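How do I keep a small Pilates class going when people stop coming after the first month?
Reading time: 2 min
Asked by Moataz Abou Zeid, May 2, 2023

I teach mat Pilates two evenings a week in a rented room at the Gitinis sports hall. I started in April with a good group, mostly beginners, and I was very happy. Now half of them come only sometimes. The room costs me 350 per month and I must pay it also when the mats stay empty.

I sell single tickets at the door. A friend told me to sell only a course of ten classes, but I am afraid that beginners will not pay for ten when they don't know yet if they like it. I also don't want to be the kind of teacher who sends reminders every day. Has anyone here changed from tickets to courses in a small place? Did you lose people?

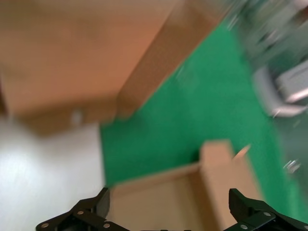
Niall Lamont
I changed two years ago and yes, I lost a few in the beginning. The ones who stayed came much more regularly, and for beginners this is the most important thing. If you miss three weeks of Pilates, you come back and everything is hard again, so you feel bad and miss the fourth.

What I would do in your place:

1. Offer a first class at the normal ticket price, and take this price off the course if they join within a week. They risk very little this way. 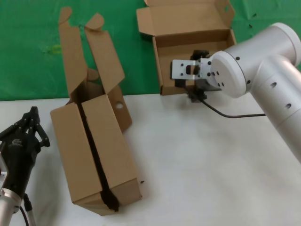 2. Make the course six classes, not ten. Six is short enough that people can say yes without asking at home first. Allow one missed class to be taken in the next course – only one, otherwise your list becomes a mess.

3. Tell them the plan at the start. My groups work on breathing and pelvis position in the first two classes, then the roll-down, then side-lying work. When people know what comes next week, they want to be there for it.

4. Write one message per week, the evening before. I don't think this is too much. My people told me they like it.

About the room, ask the hall if you can pay per hour in the summer months. At Guvar they agreed to it when I asked politely, and I saved 300 over the summer.
14 people found this helpful

Cokora
just do it online, no rent

Moataz Abou Zeid
Thank you Niall, the idea with six classes is good and I will try it from the next month. Online is not for me, I need to see from the side how they hold the neck. One more thing I forgot to write: some of my group are over sixty and they prefer to pay in cash. Do you take the whole course in cash, or in two parts?

Niall Lamont
Two parts is fine, first and fourth class. Write it down in front of them.

1,435 views
5 comments
Shares: 2

Related
How thick should a mat be for sore knees?
Can I join a Pilates class six months after having a baby?
Teaching insurance for rented rooms
Music or no music in a beginners' class?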